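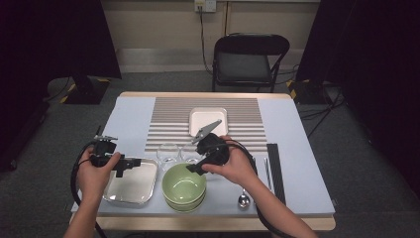 Wimier Publishes Results of Hand-Held Gripper Comparison

PURNUSDEN, May 2019 - Wimier today released the results of a side-by-side trial of two finger designs for its hand-held gripper, the tool operators use to record handling tasks before those tasks are passed to a robot arm. The trial was run with Bognár, which makes the finger pads, and covered 3,924 recorded grasps on ordinary tableware.

Tableware was picked for the trial after customers in catering and dish handling reported more failed grasps with it than with boxed goods. Glasses are clear and hard for a camera to find. Nested bowls give the fingers very little rim to work with. A tray with a low border has to be lifted level or its contents slide.

Operators worked in pairs of grippers, one in each hand, at a table set with plates, bowls, glasses, trays and flatware. The layout was changed between runs. Each grasp was scored as held, slipped or missed, and a slip of any size counted against the design, even if the item was set down safely.

The two designs were a narrow finger, already sold with the current gripper, and a thick angular pad with a flat inner face. Both were fitted to the same gripper body and used with the same trigger setting. No software changes were made between the two halves of the trial. 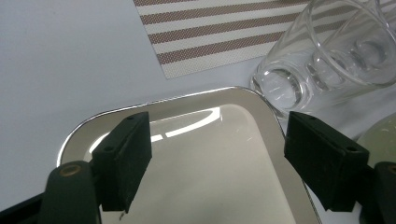

The thick pad did better on glasses and bowls. Slips on glasses fell by 18 percent compared with the narrow finger, and operators reported that they needed fewer attempts to line up on a rim. The narrow finger was still the better choice for spoons and other flat items lying directly on the table, where the thick pad often touched the tabletop before it could close.

Trays gave mixed results. With one gripper at each side, both designs lifted an empty tray without trouble. With a loaded tray, the thick pad held better but left less room for the operator to see the border through the gripper camera.

Camera placement was the second part of the trial. Wimier compared the view from the gripper with a wider view taken from head height. The gripper view was more useful for judging the last part of a grasp. The head-height view was more useful for following which hand was doing what, and for finding items that the fingers blocked from the closer camera. Wimier now recommends recording both.

Cable drag was the most common complaint from operators, mainly on long reaches to the back of the table. Wimier has moved to a lighter cable for the next round of work - the connector stays the same, so existing units can be refitted.

The thick pad will be offered as an option on all new grippers, and as a kit of 2 pairs for units already in use. An initial batch of 70 kits is being prepared at the Bognár plant. The narrow finger remains the standard fitting.

A further trial at the Pristisgate test kitchen is planned to finish in December. It will repeat the tableware runs with the fingers mounted on a robot arm, using the same scoring.

About Wimier

Wimier designs hand-held grippers, arm-mounted grippers and recording equipment for automation developers. The company is based in Purnusden.

About Bognár

Bognár produces molded and machined gripper parts, including pads, fingers and joints, in small and medium runs.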